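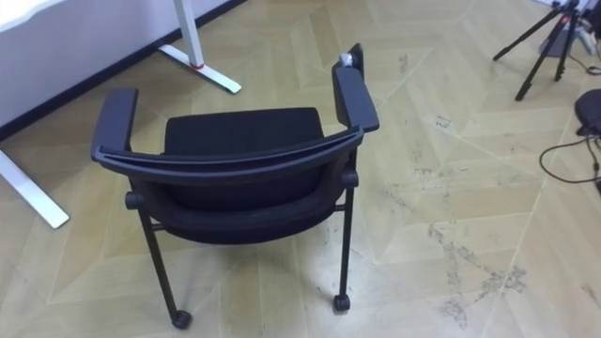

So the big job for the new year is the study, and I started with the seating, mostly so I could do it sitting down.

I've been looking for a chair for the desk since October. My old one was a hand-me-down from Annag MacLeish and it squeaked every time I reached for my coffee. I thought I wanted one of those big swivel things with levers all over it, but I tried a few and never got comfortable. What I like now is a plain black one with four legs and little casters, armrests, a padded back and no fuss. It rolls just enough to get you up to the desk and then it minds its own business.

The armrests took some getting used to. I set things on them constantly (receipts, tape, half a cookie) and then wonder where everything went. Shona Galbraith says I need a side table. I say I need a bigger desk, and we've left it there. 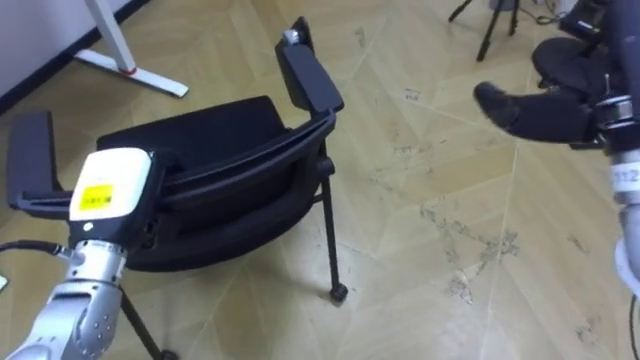 My one worry is the floor. It's light wood laid in that zigzag pattern, and I love it more than anything else in the house, so casters make me a little nervous. Every couple of weeks I pick the hair and fluff out of the wheels with an old crochet hook. Tweezers work too – just don't use the good ones. Then I wipe down the arms with a damp cloth and go over the seat with the vacuum brush, since black fabric shows every crumb I've ever dropped.

Lorna Ogilvie swears by a clear mat under the desk. Has anybody tried one on wood? I'd hate to cover up the pattern, but I'd hate scratches more.

Next up is the bookcase – I still have some 550 paperbacks in boxes in the hall, and I keep tripping over the one with the cookbooks.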